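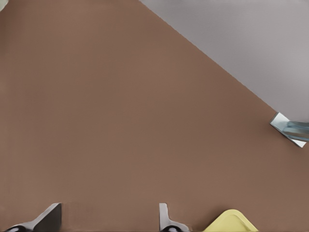 Matte brown top, pale gray floor behind it.

How to paint an old tabletop flat and matte (no brush marks)

By Kipchumba Shemweta

Quick one, I get asked for this a lot and keep typing it out in messages. So, one page. For a wood or veneer top that already has some kind of finish on it. Not for glass, not for tile, not for anything you cut food on directly.

What you need

Paint. I use Grustov matte furniture paint, the 500 ml can. Enough for a kitchen-size top with a bit left for touch-ups. Color is your business. I like the dull warm browns, number 102 on their card if the shop still has it. Bautista on the corner usually does.

Bonding primer. Whatever brand, as long as the label says it sticks to varnish.

Foam roller, small one, plus a spare sleeve. Do not buy the fluffy kind.

Sandpaper, medium, fine and very fine. Dolau sheets are fine. Cheap stuff sheds grit and you'll see it later.

Filler if you have dents. Mernodau two-part for deep ones, ordinary wood filler for scratches.

Dish soap, rags, tape, a tray, a good lamp you can move around.

Matte topcoat, water based.

Before you start

Take the top off the legs if it comes off. Four or six screws most of the time. Flat on two trestles is so much easier, no drips down the apron, no lying on the floor taping things. If it won't come off, tape where the top meets the frame and press the tape down hard with a fingernail.

Old finish from way back could have lead under it. Get a test kit before you sand anything. If it comes up positive stop, different job, different page.

Step 1. Wash it

Warm water, drop of dish soap, rag. Then plain water, new rag. Then dry. People skip this and go straight to sanding, and all that does is push the grease into the scratches. Furniture polish is the worst. If water beads up on the surface there's still something on there – wash again.

Step 2. Fill

Deep dents first. Mix only a little of the two-part, it goes off fast, you have 5 minutes maybe less if the room is warm. Leave it slightly proud. Scratches get the ordinary filler, thin. Let it all go hard. Push a fingernail in somewhere it doesn't matter, if it marks, wait.

Loose veneer: wood glue under it with a bit of card, wax paper on top, something heavy, leave overnight. Don't try to fill over a bubble.

Step 3. Sand

Medium paper on a block. Along the grain. You're not taking it back to bare wood, only killing the shine. Go easy on veneer, easier still at the edges where it's thin and goes through before you notice. Then fine paper over everything.

Turn off the ceiling light and put the lamp low, at one end. Shiny patches jump out. Hit those again.

Vacuum, then a damp rag. Then look at the rag. Still brown? Wipe again. Mask on for all of this please.

Step 4. Prime

One thin coat, foam roller, edges first. Wait as long as the can says. Not shorter. Primer feels dry way before it's ready to sand.

Then very fine paper, light hand, just enough that it feels smooth. Wipe. If old stain is bleeding through (orangey or pink spots, mahogany does this), use a stain blocking primer over the top, or it'll come through the paint too.

Step 5. First coat

Stir the paint. Stir, dont shake, shaking makes bubbles. Matte paint settles so get right down to the bottom of the can or you'll end up with shiny streaks.

Load the roller, roll most of it off in the tray. Start at the far edge and work toward yourself in strips the full length of the top. Each strip overlaps the last one while it's still wet. Final pass very light, always the same direction, roller lifted off past the end and not in the middle.

Then leave it alone. You will see a hair. Leave it. Sand it out after. Fishing around in half dry paint makes a mess you can't roll out.

The edges: one pass with a nearly dry roller. Check underneath for runs after around 30 minutes.

Step 6. More coats

Very fine paper between coats, barely any pressure, wipe, go again. Two coats for browns and grays. Three for white, yellow and most reds, they cover badly. Turn your strips the other way for the second coat if the top is close to square, otherwise keep going lengthwise.

In August I paint early, before 9 am if I can, otherwise the wet edge dries before I get back to it. Winter is the opposite problem, everything stays tacky, bring it indoors.

Step 7. Topcoat

Matte paint on its own marks. Fingernails, mugs, belt buckles. Two thin coats of water based matte. Stir that as well, same reason. Test it on the underside first – some of them turn darker colors cloudy, and some "matte" cans dry closer to satin.

Problems

Orange peel texture. Too much paint on the roller, or the wrong sleeve. Let it cure, sand flat, one more thin coat.

Visible stripes. Wet edge dried. Work faster, shut the window, close the blinds if the sun is on it.

Peels at the corner. Grease. Back to step 1 for that patch, sorry.

Shiny spot where you rubbed something off. That's burnishing, matte does it. Topcoat hides most of it. If it's already topcoated, re-coat the whole top, a patch will show.

Using it

Light use next day. Nothing heavy and no tablecloth for a couple weeks, the cloth sticks and leaves its weave in the finish. Clean with a damp rag, no spray polish. Keep the leftover paint in a small jar, filled close to the lid, and write the color number on it.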